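Sourdough starter smells like nail polish, dump it?

crumbfirst
Ok so quick one. Starter is 10 days old, been feeding it every morning, plain white flour and tap water. Opened the jar just now and it smells like straight up nail polish remover. No fuzz, no pink, some gray water on top. Do I dump it? Was supposed to bake for my sister tomorow and I really dont want to start over. Recipe is the MacPherson loaf from the sticky if that matters.

ovenmitt_dale
Don't dump. It's hungry. Pour off the gray stuff or stir it in, whatever, then feed it twice a day. Smell goes away.

rye_or_die
What he said. Mine did that for most of October when the kitchen was warm. Switch half the flour to rye if you have any. Perks right up.

crumbfirst
No rye. Have whole wheat, old bag, does that count

rye_or_die
Counts. Smell the bag first though. If it smells like crayons toss it.

pattycakes4
Going to disagree with everybody here. 10 days and it already stinks of acetone, I'd toss it and start clean. Flour is cheap. I've had 2 go bad on me and both started with the smell. Not worth it imo.

ovenmitt_dale
Went bad how? Pink? Orange? Mold? Because smell by itself is nothing. Acetone = ran out of food. Throwing out a live starter for that is just wasteful.

pattycakes4
Loaves came out flat and sour like vinegar. Both times.

ovenmitt_dale
So underfed. Same thing. Feed it more.

pattycakes4
Or start over and have it done right, is all I'm saying. You don't have to agree Dale.

crumbfirst
ok not dumping yet. Fed it, 1 part starter to 2 flour 2 water by weight. Where do I keep it? Kitchen is cold at night, no heat on. Oven with the light on got way too hot last time and I forgot it was in there and turned the oven on. Lost a jar lid.

Diane MacLeod
Wrap it. I don't bother with the oven or any of those heating mats. Knit things hold the warmth best, wool if you've got it, but any thick sweater is ok. Jar goes in the body, sleeves go around, stick it on top of the fridge. Lid loose!! I've done it this way since before I joined here and that's over 1,000 posts ago. Blue one like so

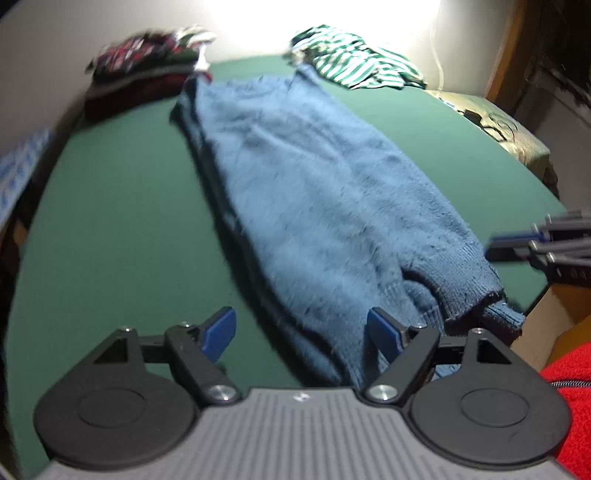

Blue knit, a bit pilled, ribbed at the ends

Don't use anything you care about. Starter dries like cement and it does not come out of ribbing.

rye_or_die
Can confirm on the cement. Soak in cold water, not hot. Hot cooks it on.

lowandslow_
Does wrapping even do anything tho? Jar doesn't make heat. A sweater on a cold jar is just a cold jar in a sweater

Diane MacLeod
Use warm water in the feed. Then wrap. It slows down how fast it cools, thats all. Works fine for me.

lowandslow_
Fair. I have a Grisex proofing box and it just sits at whatever temp I set. Pricey but no guessing.

pattycakes4
Had the Grisex. Fan died. Wouldn't buy again.

lowandslow_
Mine's been fine, 4 years. Did you clean the vent

pattycakes4
Yes I cleaned the vent.

ovenmitt_dale
Can we not do proofing boxes again. There's a whole thread on it.

crumbfirst
Update. Fed last night w/ the old whole wheat (no crayons) and warm water, wrapped in a hoodie, top of fridge. This morning it's up maybe half, smell is way less. More like beer now? Still not doubling.

rye_or_die
Beer is good. Beer is what you want. Not ready for bread though, give it a few more days. Wait till it doubles after a feed and does it again the next day.

crumbfirst
Sister's coming at noon lol. What do I bake

rye_or_die
Crackers or pancakes with the discard. Thin crackers, oil, salt, rosemary. Don't need any rise. Roll them thinner than you think.

Diane MacLeod
Or make the loaf with regular yeast and put the discard in for flavor. Half a cup, cut back a little on the flour and water. She won't know.

ovenmitt_dale
That's cheating

Diane MacLeod
It's lunch, Dale.

pattycakes4
For once I agree with Diane. Use the yeast.

crumbfirst
Went with yeast + discard. Dough is sticky as heck but its moving. Also made the crackers, burned the first tray, second tray good. Used the Silley flour for those, is that one ok for bread too or too soft? Bag doesn't say protein anywhere I can find.

lowandslow_
Too soft for me, spreads out. Fine for crackers and biscuits. Get a bread flour for the loaf

Dale Fortin
(same guy as ovenmitt_dale, logged in on the wrong account) Silley is ok if you drop the water some. I'd mix it half and half with the Sirum. Post a crumb shot when you cut it.

crumbfirst
Will do if theres any left. Going to feed the jar again tonight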